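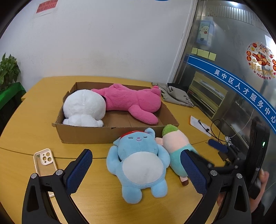
3.2 Packing of soft goods

Soft toys are awkward goods to pack because they have no fixed outer size. A plush item can be pressed into a space smaller than its resting volume, but it pushes back against the walls of the carton and against its neighbours, and the final arrangement depends on the order in which the items go in. Catalogue dimensions are therefore a poor guide to how many will fit. The cartons in the Skancombe set are open and shallow, and a single large item can take up most of one side. In Figure 3 the white toy occupies the left of the box with its body against the front wall, while the long pink toy lies along the back, leaving bare cardboard in the middle. The light blue toy and the narrower one with the green tuft are still on the table in front. The remaining floor area is visible from above, but whether it is usable depends on how far the pink arm can be folded back.

Figure 3. Two toys in the carton and two on the table.

We divided the toys by shape into compact items, in which head and body together form a rounded mass, and long items, in which one dimension is clearly greater than the other two. Limbs and ears were ignored at this stage. The division follows Vương (Section 2), with the difference that we did not use a separate class for flat items, of which the Skancombe set contained too few to be treated alone. Of the 1,929 placements recorded at the two sites, 1,172 were of compact items. The rest were of long items, and these account for most of the cases in which a toy already in the box had to be moved to make room for another.

Two orders of packing were compared. In the first, long items were laid along the back wall and compact items were added in front of them. In the second, compact items went into the corners and long items were bent to fit the space left over. Each order was used for 200 cartons at Skancombe and 300 at Flamport. No toy was to stand above the rim by more than the width of a hand — a loose rule, but one that packers at both sites already followed.

The first order gave fewer moves per carton at both sites. The difference was smaller at Flamport, where the cartons are deeper and a second layer is possible. Worn cartons were kept in use throughout. Bent corners alter the inner width a little, and we did not correct for this, as the same cartons served both orders in turn.

Closing the flaps was not part of the task. Giang Hồ coded the placements at Skancombe and Thu Từ those at Flamport, using the Sultero sheet without changes. Placements on which the shape class was in doubt — chiefly toys with a large head and a long, thin body — were coded again by both, and the agreed class was used in the analysis that follows.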